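Section 5: Setting Up the Drinks Table

Applies to the Gullimier table, white top. Revised Mar 12, 2023.

Read Section 4 before you start. The legs must be fitted and tightened before anything is placed on the top.

1. Move the table to its final position with the long back edge against the wall. Two people should lift it. Do not drag it by one end, as this loosens the leg bolts.

2. Check that the top is level. If it rocks, turn the foot under the low corner until it stops. The supplied Imden feet have 20 mm of travel.

3. Put a small piece of tape on the back edge near each end. These mark where the table sits, so it can be put back in the same place after cleaning.

4. Wipe the top with a damp cloth and a drop of dish soap, then dry it with a second cloth. The matte finish shows smudges, mostly in the middle where people lean.

CAUTION: Do not use bleach or scouring pads on the top. Scratches in the finish cannot be repaired.

5. Stand the plastic cups upright along the back edge, open end up. Leave a small gap between cups so each one can be picked up without knocking the next.

NOTE: Use one color per person. If you run short, Yan cups from the Dundbridge set are close enough in size to share a row. The reorder number for a full sleeve is 1625.

6. Keep the front of the table clear for pouring.

7. Open cans on the table, one at a time. Pull the tab up until the opening is fully pushed in, then fold the tab back flat against the lid. A raised tab catches on sleeves and cup rims.

8. Hold the can by its sides, below the rim, when you move it. Keep fingers away from the edge of the opening - it can be sharp.

9. Pour slowly down the inside of the cup. Wipe up spills right away, especially cola, which leaves a ring if it dries.

CAUTION: Plastic cups are for cold drinks only. Do not put them in the microwave.

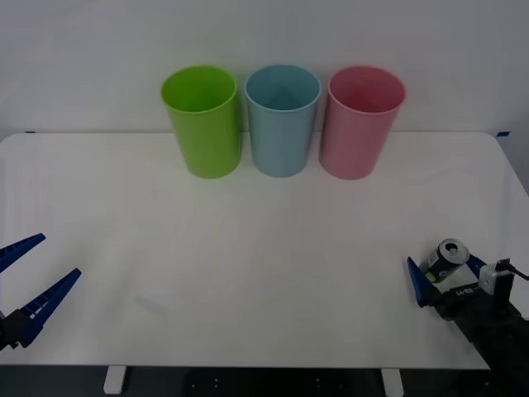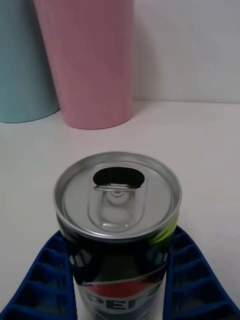
Fig. 127. First picture: cups in a row at the back edge. Second picture: opened can with the tab folded flat.

For cleaning and storage, go to Section 6.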